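December, Siltside bench, shirt folding

Started at 7:40 with coffee and a pile of laundry, so basically like home. Yuzhen had left the arms parked and the leader handles plugged in, bless her, and the calibration check passed first try. I ran the left wrist through its full range twice anyway because of that catch we felt last week near the end of travel. Couldn't feel it this morning. I'm not calling it fixed.

Where we are: the folding set stood at 2,289 accepted episodes when I sat down. Target for the first proper training run is 3,000, and Liang wants the whole lot in their format, which means the gripper state has to be logged as width and not as open/closed. I checked this morning's files and it is width. The old batch from Clekville is still open/closed and somebody (me, I suppose) has to convert it or we drop it. I'd vote drop it. Half of those were done on towels and the operators all fold in a different direction.

Today was short-sleeved shirts only. The routine I've settled on is grab the shirt, get it down on the table, find the shoulders, pull it square, then sleeves in, then halves. Finding the shoulders is where all the time goes! When the shirt lands well I'm through in under a minute, and when it lands with a sleeve tucked under the body I can spend ages nibbling at one edge with the right gripper while the left just holds on. Zixuan thinks we should keep the ugly ones. His argument is that the policy is going to make a mess by itself sooner or later and it had better have seen somebody get out of one. I agree with him now, which I didn't in the summer. So the new rule for accepting: if the shirt ends up folded, it's in, however long it took, unless the operator let go and sat there thinking for more than 5 seconds. Pauses are poison. The last policy learned to hover over the collar doing nothing, and we all know where it picked that up.

Things I noticed while driving:

Pinching a single layer off the marble is hard. I come in steep with the tips nearly closed, push down a little, then squeeze. If I come in flat I get two layers and the whole shirt follows me across the table. Yuzhen does it the other way, sliding in from the hem with the fingers wide, and hers look smoother on playback. We should pick one or label which is which. Mixed styles with no label gave us that horrible in-between motion on the towels.

The table shine worries me more than I expected. The wrist views pick up the ceiling lights as big white streaks, and they move when the arm moves, of course. I'd like to do one batch with the overheads dimmed and see if the loss on the wrist views budges. Or a matte sheet on the table, but then we lose the marble and Zixuan wants varied backgrounds, so dimming first.

Pale blue cloth is fine against the gray. I'd still like something dark and something striped in the next batch. Wuvico says their box of shirts has shipped — I'll believe it when I'm holding it.

Tally for the session: 27 recorded. I haven't gone through them for accept/reject yet, so don't add them to the big number. Two I already know are bad, I bumped the foot pedal and cut the recording before the last fold. Pedal needs to go further under the desk, or I need smaller shoes.

To do
- Sort today's episodes, reject the pedal ones
- Ask Liang if they want the wrist streams at full rate or halved
- Dim lights, repeat the same shirt
- Yuzhen and me: sit down together and agree on the pinch
- Check the left wrist again cold, first thing, before anybody drives it
- Decide on the Clekville towels (drop them!)

Zixuan, if you're reading this before you record, please write the operator initials in the episode note. I found a whole afternoon with the field blank and had to guess from the folding style. Guessed you for most of it. Also please leave the leader handles in the cradle when you're done, the cable on the right one is getting tired and I don't have a spare.

Stills for the log, all from the blue shirt.
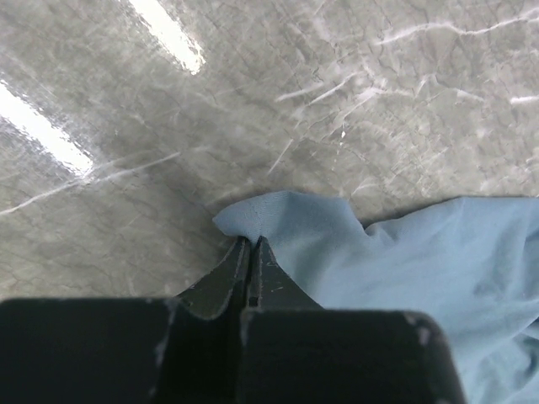
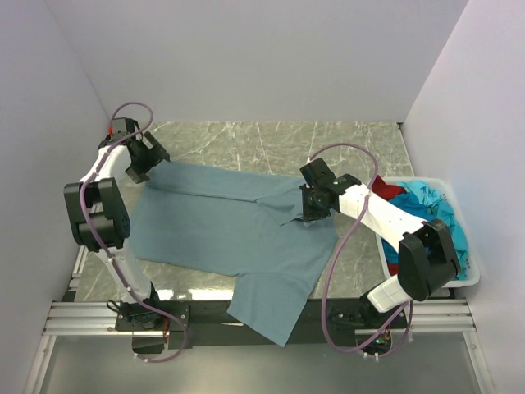
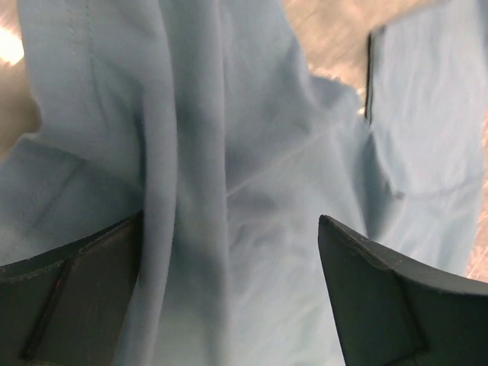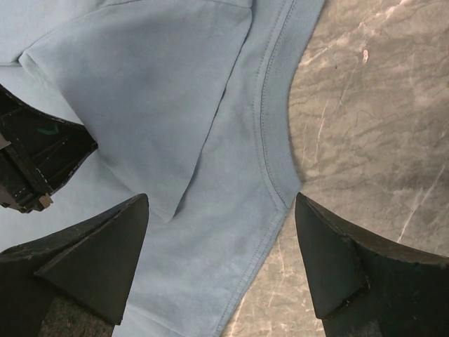 Blue shirt. Second one is the overall view with both arms, the other three are wrist views.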